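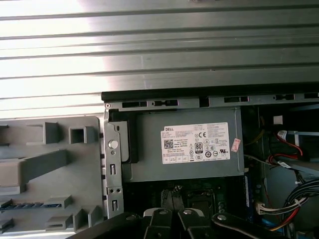

Wrist view, tower open, supply label facing up.

From: Serpil Erdem
To: disassembly list
Date: 23 May 2018
Re: Ranelham open day, memory cell

Ekrem Tuncer wrote:
> Did the Baysal demo use force control on the memory modules, or position
> only? And is the fixture plate the same one they had in July?

Force control on contact, position for the approach. Eylül Kurtuluş ran the cell and gave the threshold as 5 N, logged over 353 trials. 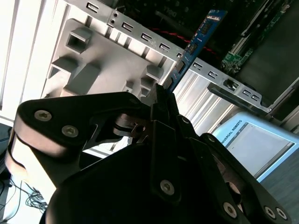 The fingers are the long set, black plate on hex-socket screws. She prefers them for reach past the drive bracket. Approach speed was held to 40 mm/s inside the case — no change from the Fusirari setup.

The plate is new. It is 3D-printed, gray, and sits on the slatted table to the left of the case.
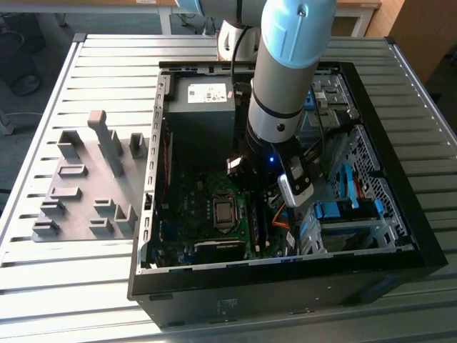 Hüsnü Akbulut asked about wear on the printed holders. Baysal's limit is 2,000 placements, then reprint. I have no data on drift before that point. Drawings are promised to the list — I will forward them when they arrive.

Serpil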